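What the blinds are doing at Renmont

The first thing most people ask about a room with a metal ceiling is how hot it gets. At Renmont, a single-storey building let out by the room to small tenants, the answer in summer used to be hot enough that the afternoon bookings dried up. The building has no ducted air conditioning and the owners, a family company called Greden, have no plans to put it in. Over the past year they have gone through the rooms one at a time, looking at what could be done with blinds, fans, lights and the position of the furniture.

The job went to Zakhar Marchuk, who manages the building and did most of the work himself. He started with the windows. The old vertical slats had lost their bottom chains and let the sun through in stripes, so they came down and roller blinds went up. He chose pale grey after hanging two samples side by side for a fortnight. A darker cloth cut the glare better but made the room feel shut by three in the afternoon, and tenants kept pulling it up again.

The blinds and fittings for the whole building came to $2,827 from Bjarnason, a local supplier that cuts to measure. Marchuk measured each window at the top, middle and bottom, and found that hardly any of them were square. The blinds were ordered to the narrowest figure, so a thin line of daylight gets in at the side. He considered side channels to block it and decided the light did no harm.

Next came the fans. Ceiling fans were ruled out early. The ceiling is ribbed sheet with beams running to the back wall, and wires and conduits already cross it. An electrician quoted $2,090 to rearrange things and hang two fans per room, and Greden said no. Pedestal fans cost far less and can be moved to wherever people are sitting.

They bring their own trouble, mainly the cable. A fan in the middle of the floor is a fan somebody trips on. The rule now is that it stays on the window side with the cord run back towards the wall, and that it gets wiped down at the start of each month. Marchuk takes the cage off with a screwdriver, washes it in the sink and leaves it to dry overnight. Dust on the blades, he says, makes more difference to the noise than the age of the motor.
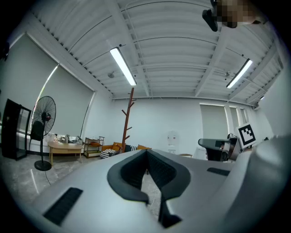 Greden's view, put by letter to the tenants in August, was that money spent on the lighting would have been better kept for insulation above the ceiling. The company accepted that the blinds had been good value. It was less convinced by replacing tubes that still worked, and asked that nothing more be bought until it had a price for batts.

Marchuk does not disagree about the insulation, but he stands by the tubes. With the blinds down for much of the day, the rooms depend on their long fluorescent fittings, and the old tubes had been replaced in ones and twos over the years. Some were warm, some were bluish, and a few buzzed. He bought 61 of the same colour from Hekar and changed the lot over one weekend, keeping the spares in a cupboard with the date of purchase written on the box.

Furniture was the cheapest part. Tables had been pushed hard against the glass, where people wanted the view, and whoever sat there got the sun on their neck. They have been shifted in from the windows. A table with an oval top has proved easier to get past than a square one, and Marchuk would buy more of them if the budget allowed. Glass-fronted cabinets are harder to place, as the doors throw the light back into the room when a blind is up. He moves them until the reflection lands somewhere harmless.

Thermometers went up in two of the rooms before any of this began, and they are still there. The readings go into an exercise book in the office, taken at 2 p.m. when somebody remembers. There are gaps, including one of 12 days when the pen went missing. Tenants can look through the book on request, and the insulation quotes will be kept with it as they come in.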